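Giltton households invited to sort the bedroom bin this August

Residents across Giltton are being asked to look again at the smallest bin in the house, as the Harkgate Reuse Centre launches its summer recycling drive.

Small Bins, Big Difference runs throughout August and is open to every home in the town. Over 800 households took part in last year's kitchen campaign, and the team is delighted to be moving upstairs! 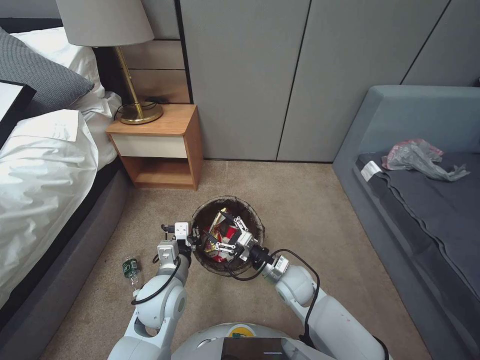

Most families already have a good routine for tins, bottles and newspapers. Bedrooms and bathrooms are another matter, and plenty of cardboard tubes and empty shampoo bottles still go straight into the black bag.

Anastasia Konstantinidis, who runs the centre, said: "People in Giltton have been brilliant with their kitchen waste, and I can't wait to see what they do with the rest of the house. It takes me 2 minutes on collection morning, and my children race me to do it."

Packaging is the main theme for the first half of the month. Crisp packets and sweet wrappers can't go in the kerbside box, but they can be dropped off at Harkgate or in the foyer of the Alaoui Community Hall. 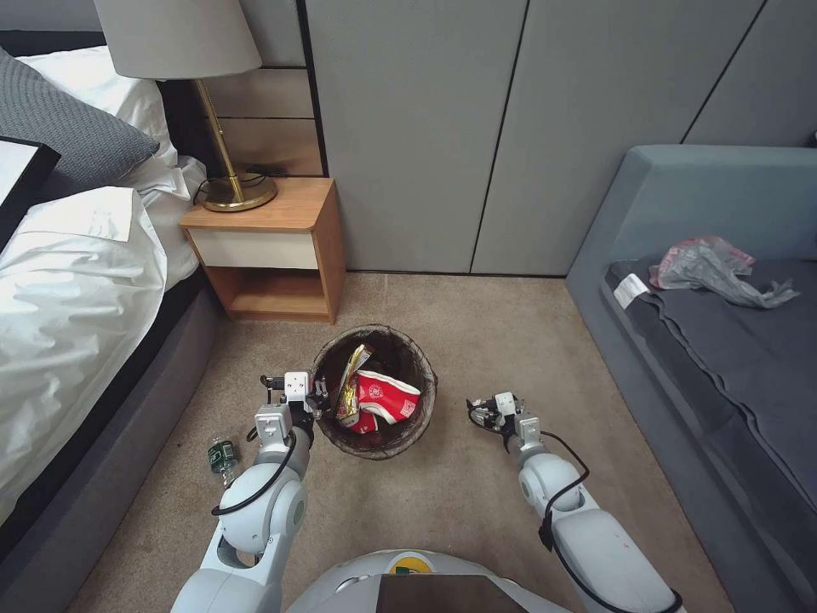
Wrappers and food cartons often end up in the bedroom bin.

The second half turns to small electricals. Old chargers, dead torches, singing birthday cards and broken toys should never go in with general rubbish, and there will be 15 collection points between the town centre and Nellitz Road. Anything that can be mended will be offered to the centre's Saturday-style repair sessions, which now run on weekday evenings from 6.30pm too.

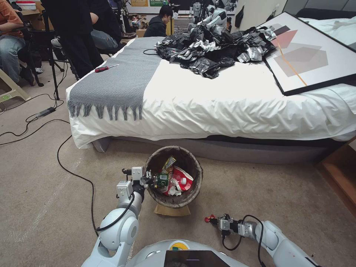

How to take part

Free sorting bags and a 30-page guide can be picked up from Harkgate or the Alaoui Community Hall. There is no need to sign up.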